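Drodosby Household Words

A word list of everyday objects, with the names people in Drodosby use for them at home. It has 508 entries, gathered from 60 households and checked by Blagoje Perić. Each entry gives the standard English name, the local name or names, and a short example sentence.

Food, grooming items and small tools are in the first file, items.csv. Furniture and rooms are in rooms.csv. 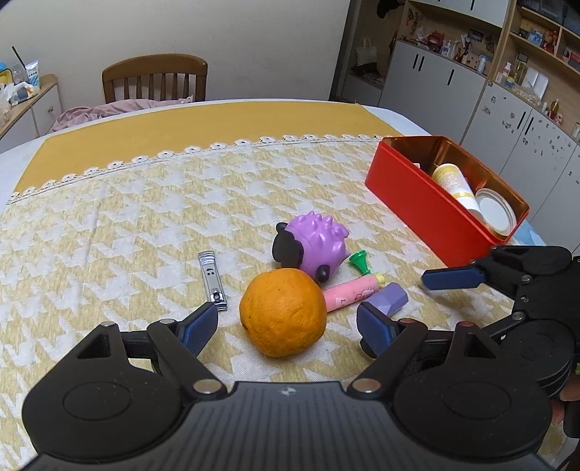
Orange and nail clipper, both listed in items.csv.

Spelling follows the Stunier guide, except where a speaker asked for another form. Those rows have "own" in the last column. Of the 508 entries, 423 have an example sentence; the others are blank for now.

Known problems: plurals are not consistent, and a few words from Peixoto were entered twice.

The files are UTF-8 with commas as separators. Corrections can be sent through the issues page. The next update is planned for March.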